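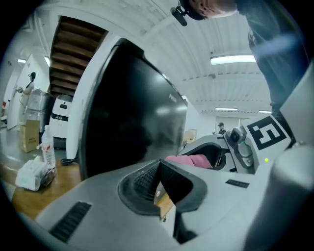 Besteck Tracker: Frequently Asked Questions

What does Besteck do?
Besteck turns wide-angle gripper video into tool paths. It estimates where each hand-held gripper was at every video frame and writes the result in the format Erkier uses for policy training.

How is the second gripper located?
By the square black-and-white marker mounted on it. The detector reads the marker in the other gripper's video and solves for relative pose. Cloth in the jaws doesn't affect this as long as the marker corners stay clear.
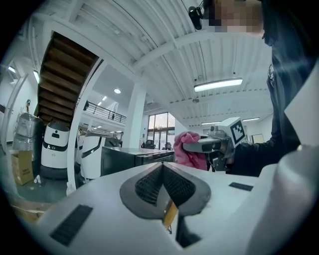 Which lens model should I use?
Use the fisheye model. The pinhole model is still in the menu for older recordings, but it gives poor poses near the edges of the image.

How many calibration images are needed?
The solver needs at least 35. Our default set has 189. Going past 288 makes the solve slower and doesn't change the error much.

Why does my log say "track lost"?
The marker was hidden, blurred or too small. Short gaps are filled in automatically. Longer ones split the recording into two segments, and you can join them by hand in the Illance viewer.

Are ceiling lights a problem?
They can be. Bright fixtures pull the exposure down and the marker goes gray. Lock exposure before you record, or raise the threshold in the detector settings.

What is error 294?
The two videos have clocks that don't match. Run the sync tool again and reload both files.

Does Besteck run on Windows?
Only the viewer does. The tracker needs Linux.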